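Home News Calendar Teams Results Media Contact

Cluda Hill Racing confirms two-car program for the coming season

Bosia, 31st January – Cluda Hill Racing is pleased to announce that it will enter two cars in the Bosia Mountain Cup this year. It is the first time that our team prepares more than one car for a full season of hill climb. The drivers will be Shota Ishida, who stays with us, and Arnulfo Apaza, who joins after several years in circuit racing.

Both drivers will use the new Nakajima single-seater, built in the workshop of Daichi Nakajima at Cellham. The car is small and light, with a motorcycle engine placed behind the driver and chain drive to the rear axle. With the present engine settings it gives 309 horsepower. The first chassis has already been driven on a closed airfield, and the second chassis is now receiving its wiring and brake lines.

"I wanted to make a car which is easy to understand for the driver," said Daichi Nakajima. "On a hill you have no time to learn it during the run. You start from zero, the tires are not yet at their best, and the first corner comes quickly. So we worked very much on the front suspension and on the throttle response at low speed."

Shota Ishida has driven the previous car of the team since it was new, and he knows all the roads of the championship. He finished last season with a strong result on the Cluda climb, where he improved his personal best on both runs of the final day.

"The old car was a good friend, but it was nervous on bumps," said Ishida. "When I tried the new one, I could keep my foot down in places where before I had to wait. There is still work to do with the gear change, especially from second to third. I gave my notes to Daichi and he has already changed the lever."

For Arnulfo Apaza the discipline is new. He has visited the hill at Bosia on foot with Ishida, and during the winter he is studying onboard films from the past seasons.

"In circuit racing I can make a mistake in one lap and correct it in the next," said Apaza. "In this sport there is no next lap. I find this very attractive, and also a little frightening. I do not promise results for the first events. I promise to listen and to bring the car home."

The season will have 7 events, and the opening round takes place in May on the Cluda road. The course there climbs through the forest, crosses the old stone bridge and finishes close to the quarry. The surface was renewed in the upper part last autumn, so the teams expect that the times will be different from those of the past year. The lower part remains as before, with the well-known dip before the bridge.

Tatsuya Sasaki continues as chief mechanic and will be responsible for both cars. One more mechanic will travel with each car, and the spare parts will be shared between them – this was one of the main reasons to choose two identical chassis. Sasaki has also prepared a new plan for the service area, with the tire warmers and the starting batteries placed between the cars.

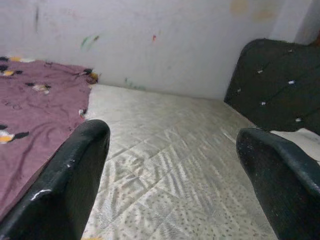

The travel arrangements of the team are also changed for this season. Until now the mechanics slept in hotels, often far from the course, and on some mornings they lost much time on closed roads. From the opening round the crew will stay in the paddock, in a converted transporter with bunks, a small kitchen and a shower. A proper bed matters after a late night of work on a gearbox, and a white quilted mattress like the one in the photo is a great step up from the folding chairs that our mechanics remember from former years. The race cars will travel separately in a closed trailer.

"People ask me about horsepower, but I ask first if my mechanics have slept," said team manager Sadao Amano. "With two cars the evenings will be longer. We must be well organized, or we will lose what we gain from the new chassis."

The team will hold an open day at the Cellham workshop before the opening round. Visitors will be able to see one of the cars without its bodywork and to speak with both drivers. There is room for some 1,000 visitors during the day, and entry is free. The date will be published on the Calendar page as soon as it is confirmed.

Press accreditation for the open day and for the Cluda round can be requested from Sadao Amano through the Contact page. Please write the name of your publication and say if you need a parking place.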